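Mellar Woodshop News

Table tops are go!

The first maple top for the Lyons Street library is glued up, and I can't stop running my hand over it. If you came by on Friday evening you already know how pretty this wood is. Birgit Kröger found the boards at a yard sale in Amenard, where they'd been sitting in a barn for 18 years (she paid 85 dollars for the whole stack, and she will tell you about it if you let her).

Sreekumar Kaimal has been teaching the sanding sessions, and they're a blast. Go with the grain, change your paper sooner than you think you need to, and wipe the dust off before you move up a grit. He had us all close our eyes and feel for scratches with our fingertips, and wow, you find so many that way!

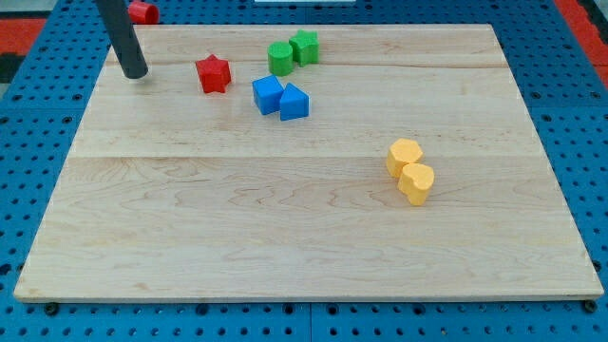
Next up is finishing. Heidrun Riedl wants hard wax oil and I'm leaning toward plain tung oil, so we're going to try both on scrap and let the library staff pick. Bring an apron and a rag you don't mind losing. Oily rags go flat on the rack outside to dry, please, never balled up in the trash.

We still have room for four more people in the July class. It costs 20 dollars and covers all your sandpaper, and beginners are very welcome. Sign up on the sheet by the front door or catch Esperanza Begay at the desk any evening before eight.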